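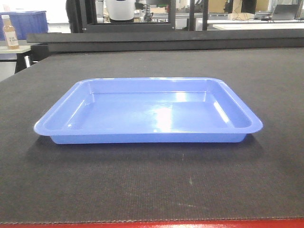
Araba Tetteh asked at the last call whether the refit money was still going into the boat or had started going into the yard. All of it to date has gone into the boat. Yard rent at Plesesville is paid from berth fees and does not appear in the grant account.

Progress report, refit of the gaff cutter Jukska
Submitted by Aldana Henríquez, February 6, 2018
Period covered: October to the end of January

1. Hull

The remaining garboard seams on the port side were raked out, primed and recaulked. Two planks below the turn of the bilge were replaced in larch. A third plank, listed for replacement in the survey, was sounded again after cleaning and kept. Seam compound was left to cure for three weeks before the first coat of primer went on. The starboard side was finished in the previous period and has needed no further work.

Four floor bolts were drawn for inspection. Three were good and went back with new washers. The fourth had wasted to half its diameter near the keel, so the two bolts on either side of it were drawn as well. All three were replaced in bronze.

2. Deck and cockpit

The side decks are watertight under hose test except at the after end of the coachroof, starboard, where water still gets in behind the trim. Dzifa Dramani has taken the trim off and thinks the fault is in the bedding under the handrail base. The base will be lifted and bedded again when the shed is warm enough for the sealant. Cockpit drains were increased in size, as agreed in the last report. The old seacocks were scrapped.

3. Rig

The mast is out and on trestles. It has one long drying shake on the forward face, which was measured in October and again at the end of January with no change in width or depth. We do not plan to fill it. The gaff jaws were releathered. The standing rigging was quoted by two riggers and the order went to Flandier at $3,956, including the bobstay and both runners. Delivery is promised before launch, but we have no firm week from them.

The mainsail came back from the loft with a new tabling along the leech and a third row of reef points. The staysail is serviceable. The jib is not, and we would like to carry the old one for a further season and keep the money for ground tackle.

4. Engine and systems

The engine was turned over by hand monthly and has not been run. A new exhaust elbow is fitted. The fuel tank was emptied, cleaned and pressure tested. Wiring forward of the mast is complete and labeled. Wiring aft is waiting for the chart table to go back in. The new battery bank is rated at 200 amp hours, which covers the navigation lights, instruments and radio for two nights at anchor without charging.

5. Cruise plan

The route is unchanged. The first leg is a shakedown of 130 nautical miles with one overnight stop at Akpalu, where there is a slip if we need to look at the seams. Sena Quansah has drafted the passage notes and tide tables for this leg. The later legs will be planned after the shakedown. Bernice Issahaku has agreed to skipper the first leg and will stand down if the rig is not signed off.

6. Budget

Spending is within the approved total. Timber ran under its line and fastenings ran over, for the reason given in section 1. We ask for approval to move $2,000 from the sails line to ground tackle, to cover a heavier anchor and new chain. No additional funds are requested.

7. Open items

Handrail base, starboard: to be rebedded.
Standing rigging: delivery week to be confirmed by Flandier.
Chart table: varnished, not fitted.
Life raft: service certificate has expired, booking made.
Insurance: the underwriter wants a copy of the bolt inspection notes before quoting for the first leg. Notes are attached to this report as Annex B.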